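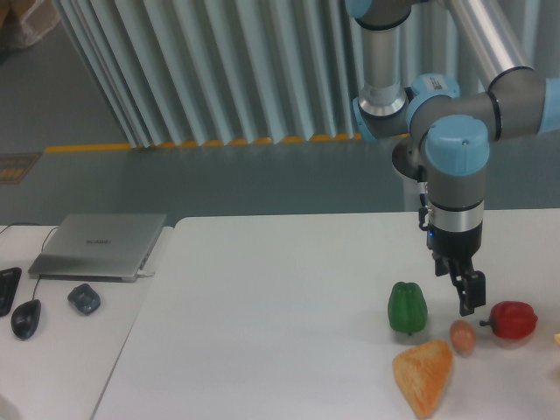 I've been trying to learn my grandmother's bread for most of this winter, and I think I'm finally close enough to write something down. She never owned a recipe for it. She had a chipped enamel bowl, a tea towel with Parnthorpe Show printed on it, and a way of pressing her thumb into the dough and grunting, which meant either yes or no depending on the day.

What I do have is a page of notes my mum took in the kitchen at Fasley, years ago, on the back of a feed invoice. It says "flour, the big scoop" and "water till it looks right" and then, underlined twice, "NOT the new tin". I have no idea what was wrong with the new tin. Mum can't remember either, though she's sure it mattered a great deal at the time and caused a bit of a row.

The big scoop turned up in my aunt's laundry in August (she'd been using it for chook feed, and I gave it a very good scrub). Levelled off with a knife it holds 400 grams of plain flour, so that was one mystery sorted. The water took me a lot longer. My first few loaves were dense enough to prop a door open, and then I overcorrected and had one slide gently off the tray and onto the oven floor, where it stayed until I'd worked up the courage to deal with it.

The thing that helped most was slowing down. I'd been giving it an hour near the heater and calling it done, when Gran's bread sat on the bench from after breakfast until the school bus came past. My kitchen's colder than hers was, too — she had the wood stove going all day, and I've got a heater that clicks a lot and doesn't do much else. These days I mix it before my morning cuppa and leave it alone for 5 hours, and the colour of the crust is so much nearer to what I remember that I got a little teary over the first one.

I put most of this in an email to the family last month and asked whether anybody remembered more than I did. 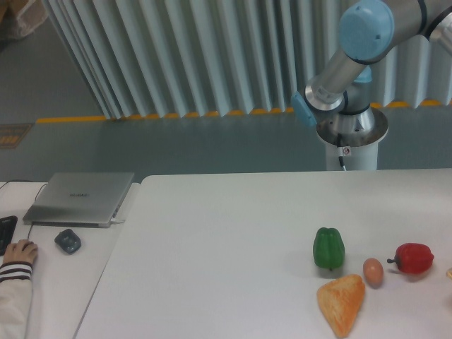 My cousin wrote back the same night to say I'd forgotten the potato water. Gran always saved it from the night before, apparently, in the jug with the blue rim, and if I'd been using tap water all this time then no wonder I was having trouble.

So I'm boiling spuds tonight, and there'll be a fresh loaf on the go in the morning. If it's any good I'll take half of it over to Mum's with some of the Farquharson plum jam, and ask her again about that tin.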